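Pirnex Two-Arm Bench Kit
Sold by Quansah Equipment. Item 111. Ships on a pallet. Lift-gate delivery extra.

Reviewed for this page by Ebise Zeleke. Updated Oct 18, 2026.

We sell this kit and we want you to read this page before you order one. Most calls we get about the Pirnex start with the same question: will it pick up after my crew? We don't think it will yet, and we would like to stop taking them back.

What you get is two arms with two-finger grippers, the bench mounts, a head camera on a post, and a one-year license for Vokance, the software that learns a chore from recorded runs. You supply the bench, the cloth or mat, and a person with a lot of patience.

The maker's brochure talks about dishes, laundry and parts sorting. We asked for something duller: loose rolls of tape into a tray. Any new hire can do it while talking to you.

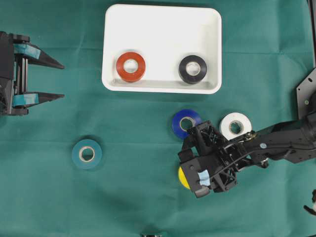
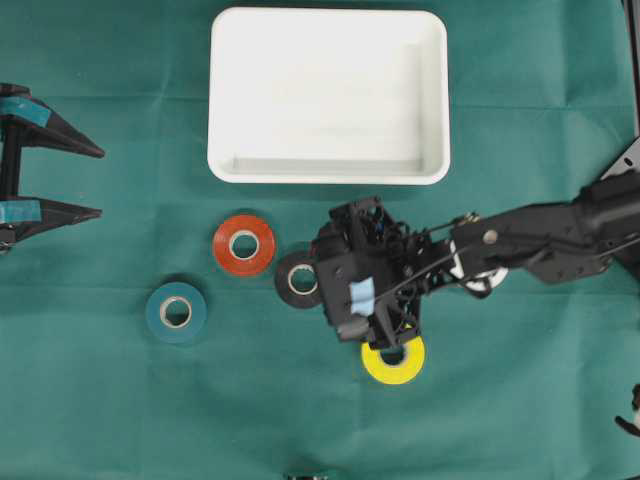
Tape rolls and a white tray on green cloth, with the arms on either side.

Kalkidan Hailu ran the bench for us in April. Her best setting finished the tray in around 4 minutes with her hand near the stop button the whole time. She logged 200 tries at a single pick before she would let us quote anything, and she still won't let us call it reliable. Move the tray a few inches and expect to record more runs. Change the cloth and you may be starting over.

A kitchen drawer or a parts bench at closing time is a lot messier than that. Wet things, heavy things, things stacked on other things. We haven't seen this kit cope with any of it, and the video on the maker's site is sped up (check the corner).

Who should buy it: schools, labs, and shops with somebody on staff who likes this kind of work and has the hours for it. For teaching and for collecting runs it's decent value, and the mounts are better than the ones on the old Cliltulari set.

Who should wait: anyone counting on it to replace a pair of hands this year.

Bench needed: flat, bolted or weighted, with room for an arm at each side
Power: standard wall outlet, one per arm
Software: Vokance, first year included, paid renewal after that
Spare finger sets: sold in pairs, usually in stock
Returns: unused kits only, 10% restocking fee

Questions about setup go to Kalkidan through the contact form. Please say what chore you have in mind.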